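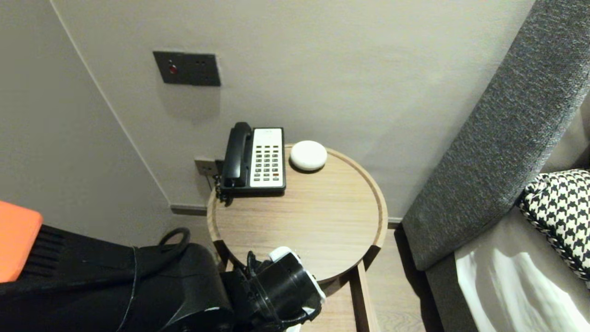 Bedside telephones and tables: questions from guests and long-stay residents

Last updated 5/20/20

These are the questions we get most often at the Omberg desk about the telephone, the side table and the bed in the rooms. If yours is missing, ring 5 or leave a note in the box by the front door.

THE TELEPHONE

How do I reach reception?
Lift the handset and press 5. You do not need to dial anything first. Between midnight and six the call goes to the night porter, who may be away from the desk, so let it ring.

How do I ring another room?
Lift the handset and dial the room number. There is no charge for calls between rooms.

How do I make an outside call?
Press 9, wait for the second tone, then dial the full number including the area code. Outside calls are added to your bill at the rate printed on the tariff sheet in the desk drawer. Calls abroad are blocked unless you ask us to open the line. We can do that at any hour, but we need to see your room key card.

Can people ring me directly from outside?
Not directly. They should ring the main number and ask for extension 2896, which is the switchboard, and then give your name or room number. We will not confirm to a caller that you are staying here unless you have said we may. If you are expecting a call, tell us and we will put it straight through.

There is no dialling tone. What should I check?
First check that the handset is sitting properly in its cradle. It rests on the left of the phone, and if one end is raised the line stays open. Press it down, wait a few seconds and lift it again.

If there is still no tone, follow the cable from the back of the phone to the small metal plate on the wall behind the table. The plug can work loose when the table is pushed back or pulled out for cleaning. Push it in until it clicks. If that does not help, come down to the desk and we will bring up another phone.

The curly cord keeps getting twisted. Is that a fault?
No. It happens when the handset is turned over between calls. Hold the cord near the phone, let the handset hang down beside the table and it will unwind by itself. Please do not leave it hanging afterwards.

The cord hangs over the side of the table. Can I tuck it away?
You can lay the loose coils on the table top beside the phone if you prefer. Do not push them down between the table and the wall, where they catch when the table is moved.

Can I move the phone to the other side of the bed?
The cable will not stretch that far. If you sleep on the other side and need the phone within reach, ask for the long cable. We keep a few at the desk. Please run it behind the headboard and not across the floor.

Can I have the phone taken out altogether?
Yes, if you are staying for 15 nights or more. For shorter stays we ask that it is left in place, but you can have the ringer switched off. Ask at the desk and we will set your extension to silent. You will still be able to call out.

How is the phone cleaned between guests?
The handset and the keypad are wiped with a damp cloth and disinfectant, and dried. We do not spray anything on to the keypad, and we ask you not to either. Wipes are available from housekeeping if you would like to go over it again yourself.

THE SIDE TABLE

Why is there a raised edge round the top?
It stops pens, glasses and tablets rolling off in the night. It also means that a tray larger than the table will not sit flat, so please use the desk for breakfast trays.

Can I put hot drinks on it?
Use a coaster. There are two in the desk drawer, and more at reception. A hot mug put straight on the wood will leave a white ring, and the light finish shows every one of them.

I have spilt something. What should I do?
Mop it up straight away with a dry cloth or towel. Lift the phone and wipe underneath, as liquid tends to run along the inside of the rim and collect at the back. If anything has gone into the phone, unplug it at the wall and tell us. We would much prefer to swap a phone than have you use a wet one.

For sticky spills, use a cloth wrung out in warm water with a drop of washing-up liquid. Wipe along the grain, then dry. Please do not use bathroom cleaner on the tables. We have had to refinish 5 of them for that reason.

There isn't much space on it. Can I have a bigger one?
We do not have a larger table that fits the corner between the wall and the bed. Try sliding the phone to the back edge, which leaves the front free for a book, a glass and a pair of spectacles. If you need more room for medical equipment, tell us before you arrive and we will bring a Folen trolley, which has a lower shelf and brakes on the wheels.

Can I move the table?
Yes, a short way. Lift it, do not drag it, as the floor marks easily. Check first that the phone cable has enough slack. Please put it back before you leave so that housekeeping can get round the bed.

Will it take my weight if I lean on it to get up?
No. It is a light table and may tip. If you need something firm to hold, ask for a bed rail. These are free and take a few minutes to fit.

What do you polish them with?
A small amount of Firon wax twice a year, in April and again before the winter. In between they are only dusted and wiped. If you are a long-stay resident and clean your own room, please do not use spray polish. It builds up along the rim and is hard to get out.

THE BED AND HEADBOARD

Is the headboard washable?
The grey fabric does not come off. Housekeeping vacuum it with a soft brush. Small marks usually lift with a barely damp cloth, dabbed and left to dry. Hair oil and dye do not, so please put a towel behind your head if you have just used either. Dark towels are kept for this at the desk.

Are the patterned cushions changed between guests?
The covers of the black and white cushions are washed on a rota and whenever they are marked. Pillows and sheets are changed for every guest without exception. If you would like the cushion taken away, put it on the chair with a note and it will be stored until you leave.

Can I wash the cushion cover in the residents' laundry?
Please hand it to us. The braided trim shrinks at a different rate from the cover if it is washed hot, and then the edges pucker. Mayuree Kaewkla, who runs our linen room, washes them cool, inside out, and dries them flat.

I can hear the headboard knock against the wall. Can it be fixed?
Yes. Tell us and we will fit felt pads. It is a quick job and you do not need to be in the room.

OTHER QUESTIONS

Something has fallen down behind the table. May I move things to get it?
Of course. Take the phone off the table first and put it on the bed, then lift the table forwards. Look along the foot of the skirting and just under the bed. Earrings and earplugs are the usual finds. Anything discovered after you have gone is labelled with the room and kept at the desk.

Can I buy a table like this?
We are asked this often. They were made for us by the Trình workshop and are not in any shop. The workshop does take small private orders, and we can pass on the contact details.

I have broken something in the room. Will I be charged?
Not for ordinary accidents such as a chipped coaster or a cracked handset. Please tell us so that it can be put right before the next guest. We charge only for deliberate damage and for things that have been taken away.

Who should I speak to about a problem with the furniture?
Sunee Petchrat looks after the rooms and the furniture. She is in the office behind reception in the mornings. At other times leave a message at the desk with your room number, and say whether we may go in while you are out.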